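Rawashdeh moves returns sorters to new training floor as robot cells start up

Workers who have spent years unpacking and sorting returned goods at the Rawashdeh returns center in Zalevgate are now spending part of their week teaching machines to do some of the same work.

The company, which handles returned toys, bedding and small household goods for online stores, started running three robot sorting cells in the main hall this July. The cells run on a system called Grutix, supplied by the automation firm Zudivow. They take items out of open bins, turn them over for inspection and place them on one of several belts.

Rawashdeh employs 200 people at the site. The company says no jobs will be cut as a result of the first three cells, and that promise is written into an agreement with the staff association that lasts through next summer. What happens after that has not been settled.

For the people on the floor, the bigger change so far has been upstairs. Rawashdeh has opened a training floor in a former office space one level above the hall. Sorters who sign up work there with hand-held grippers, picking up and putting down objects the way they would during a normal shift. The movements are recorded and used to prepare the Grutix cells for new kinds of items.

Each block on the training floor lasts four hours. The rest of the shift is spent at the regular sorting benches. Pay is the same for both parts of the day, plus a small hourly supplement for training work that the staff association asked for during the talks.

"The first morning my hand was slower than my head," said one sorter who has worked in returns since the center opened. "You want to just grab the thing. With the gripper you have to come at it from the right side or it slides out. After a while you stop thinking about it."

Another sorter, who works the early shift, said the pace is what she noticed most. Downstairs, the benches have a target for each hour. Upstairs there is a plan for the day but no running total on a screen. "It's quieter. You repeat the same thing a lot, and that gets dull, but I go home with less of a sore back," she said.

Soft goods are the main subject of the sessions. Boxes with flat sides gave the cells little trouble during testing, according to the center's operations manager. Plush toys, cushions and folded cloth were another matter. They change shape when they are lifted, and the cells dropped them often enough that a worker had to stand next to the belt and put them back by hand.

"We had a machine that was supposed to take work off people, and we had a person following it around," the manager said. "That was not going to last."

Zudivow's answer was to ask for more recordings made by people who handle those items every day. The firm had been using its own technicians. Sorters pick things up differently, a Zudivow engineer said. They turn an object to look for a label or a tear while it is still in the air, and they tend to set it down already facing the way the next person needs it. The technicians did not do that.

The recordings also need variety. Tables get moved between sessions and covered with different cloths, and the objects are swapped out. Boards with printed black-and-white patterns are set up so the system can work out where things are. Several people may be working in the same room at once, and the engineer said that is intended – the cells downstairs have people walking past them all day as well.

Not everyone is convinced. A member of the staff association who took part in the talks said some sorters have refused to sign up and should not be pushed. The concern is simple enough, he said: people are being asked to hand over a skill, and they want to know what they get for it when the agreement runs out.

"The supplement is fine. It's not a plan," he said. "If the next round is ten cells, we want to be sitting at the table before they're ordered."

The operations manager said no further cells have been ordered. She said the center loses sorters every year to other employers in Zalevgate and has trouble filling the late shift, and that the cells are meant to cover that gap first. She did not rule out a smaller sorting team in the long run. She said any reduction would come from people leaving or changing roles on their own.

Some of those roles already exist. Three sorters have become cell attendants, a new position that pays one grade higher. They clear jams, check the items the cells set aside as uncertain and decide where those items go. Attendants get three weeks of instruction, split between the classroom and the hall.

One of them said the job is more interesting than she expected but also more tiring in a way she had not been ready for. On the benches she could let her mind wander. Now she is watching equipment, and long stretches go by with nothing to do before several things need attention at once. She has asked for the attendants to rotate more often, and the company has agreed to try it on the late shift.

There have been practical complaints too. The head-worn devices used in some sessions press on the temples, and people who wear glasses have found them awkward. A softer band has been ordered. Workers also asked who can see the recordings. Rawashdeh and Zudivow have since put up a notice saying the material is used only to prepare the cells and may not be used to rate anyone's work or speed. Sorters can ask to have a session deleted until the end of the day on which it was made.

The staff association member said that notice should have been there from the start. The manager agreed that it came late.

On the main hall floor, the cells have changed the order of the work more than the amount of it. Bins used to arrive mixed and were taken in the order they came. They are now split at the dock. Boxed goods go to the cells and most soft goods still go to the benches. Sorters say that has made the bench work slower, with fewer of the easy items that used to break up the hour. The hourly target was lowered in response, though some on the early shift think it is still too high for a full bin of bedding.
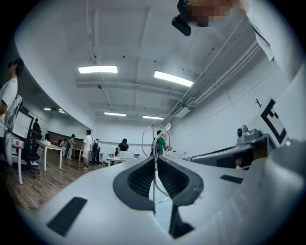
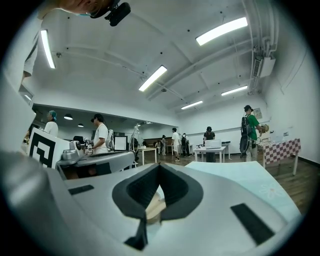

Page last changed: July, 3:40 p.m.

Sign-up for the next set of training blocks is open to all bench staff and closes at the end of the month. People who have already done a block can sign up again, but places go first to those who have not. Late-shift staff can now choose a block at the start of their shift, a change from the first sign-up, when all the blocks were in the morning.

Zudivow technicians will stay on site while the cells are being adjusted for plush items. The first test with a full bin of returned toys is planned for one cell only, with an attendant and a sorter both present. If the cell passes, the other two will be switched over one at a time.

The staff association and the company are due to meet again in the fall. On the list for that meeting are the bench target for soft goods, the rotation of attendants and whether the training supplement should also be paid to sorters who help new colleagues learn the grippers. That last part is now done informally, usually by whoever is at the next table.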